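Stop Folding Everything

I think most folding is wasted work. T-shirts and work pants need it. Socks, pajamas and old towels don't, and I gave up folding ours in January.
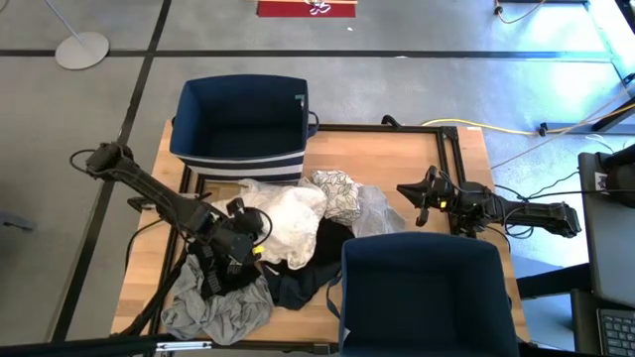
Two fabric bins do the job better than a dresser. One is for things worn every day, the other for everything else. Sort straight off the table and put the bins on a shelf. 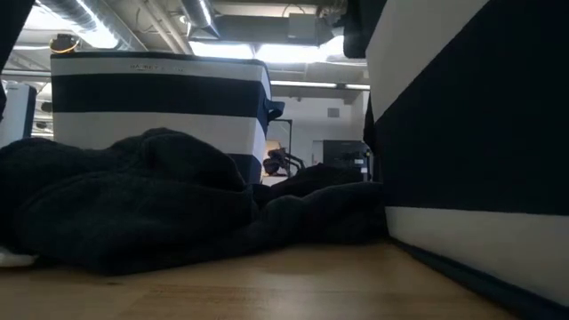

People say clothes come out wrinkled. Some do. A pajama top with creases has never bothered anyone in my house. I paid around 40 dollars for our bins, and a dresser I looked at was 300. I would still buy a dresser for sweaters, but a small one.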